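Skistolside Forums > Kitchen and Small Appliances > Electric kettles

Thread: Kettle base on a white laminate top -- film, mat, or nothing?

halfgauge
Posts: 251
January 12, 2025

Setting up a tea and coffee station in a converted workshop and I would like a second opinion on surface protection before I commit to a layout.

Kettle is a Flurnex, 1.7 liter, plastic body, separate power base with 360 degree connector. The table is a plain white laminate top, 600 mm deep, with thin gray edging. Floor is sealed concrete, so drips on the floor don't concern me. Drips on the laminate do. The last table in this room swelled at the front edge where water got under the edging, and it had been in service since June.

Current arrangement: kettle toward the back, clear plastic sheet taped down in front and to the left on the spout side, black mat on the handle side. The cord is looped up on the left, with the slack going behind the base.
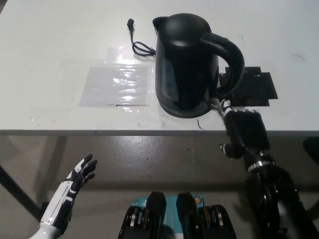
The sheet is meant to catch pouring drips. Cups would go on it. I have two concerns. First, water may wick under the tape and sit there unseen. Second, the sheet did not go down smooth and I doubt it will wipe clean. The alternative is one large mat under everything, base included. Has anyone run either setup for more than a few months?

ductboard
Posts: 1,406

Remove the film. Tape is not a seal. Water enters at a wrinkle, spreads by capillary action and has no way to evaporate. I had clear film on a laminate counter in a rental and found a gray tide line under it when I moved out. Bare laminate wiped once a day would have been fine.

The edge is your weak point. Run a thin bead of clear silicone along the joint between the top and the edging. Let it cure for the time on the tube before you put anything wet near it.

pelmet_and_son
Posts: 88

Disagree on removing it. Film is a consumable. Replace it every couple of weeks and the tide line never gets a chance to form. We do this on the glaze bench at the studio, which sees far more water than a kettle does. The mistake is leaving it down for a year.

What I would change is the tape. Tape all the way around, overlap the corners, and rub it down with the back of a spoon. Creases at the lower edge are where you get leaks.

ductboard
Posts: 1,406

A glaze bench is not a drinks station. People will set hot mugs on that film. Thin film softens, then you have a ring bonded to it. And you are now maintaining the protection instead of the table.

cold_solder
Posts: 319

Neither of you has asked about the base. The power base should sit flat on a hard surface. I would not put it on a soft mat or on layered sheets. If the mat has a step in it, one foot ends up higher than the others and the kettle rocks when you set it down. I also would not put film under the base, where water can pool against the underside.

So: base directly on the table, as it is now. Mat beside it for the cups.

On the cord, most bases have a wrap channel underneath. Wind the excess in there and leave only what reaches the outlet. A loose loop lying on the spout side is in the wettest place on the table.

halfgauge
Posts: 251

Thanks. Point taken on the cord. The outlet is on the left wall, so the cord has to leave on that side, but the slack can go underneath. I will check for a channel.

The mat is not one piece. It is a few dark sheets overlapped to get the size I wanted, so the outline is stepped. The base is on the laminate. Would you replace the sheets with a single mat?

cold_solder
Posts: 319

Yes. Every overlap holds water, same mechanism as the film. One piece of silicone with a raised lip, the kind sold for dish drying. Laron makes one that fits a narrow counter, though any brand with a lip will do.

pelmet_and_son
Posts: 88

A lipped mat has its own problem. Water collects in it and then somebody has to lift it and carry it level to a sink. If there is no sink in the room you will spill it on the way. Is there a sink?

halfgauge
Posts: 251

No sink. Nearest is down the corridor, 4 doors along. The kettle gets filled from a jug.

pelmet_and_son
Posts: 88

Then I would use an absorbent mat and swap it out. Have two, one on the table and one drying.

ductboard
Posts: 1,406

Absorbent mat on laminate is a wet cloth on laminate. Fine if it is swapped daily. It will not be swapped daily.

macphersonbench
Posts: 51

Different approach. I put a stainless tray under the cups in our break area, from the MacPherson catering catalog. Flat bottom, shallow rim, wipes out with a paper towel. No lifting needed unless someone knocks a whole jug over. The kettle stays beside the tray on the bare table, spout turned over it.

Only complaint is noise. Mugs on steel are loud in a room with a concrete floor. A sheet of paper towel under the mugs fixes that and soaks up drips too.

halfgauge
Posts: 251

That suits the room better than the lipped mat. Plan for now: film off, clean the tape residue with isopropyl, silicone the front edge, tray on the left, cord slack under the base if there is a channel. I will keep the dark sheets until I have the tray measured.

pelmet_and_son -- I may still try your method on the jug side, full perimeter tape, with a replacement date written on the corner.

ductboard
Posts: 1,406

Test the isopropyl on the underside of the top first. Some edgings haze.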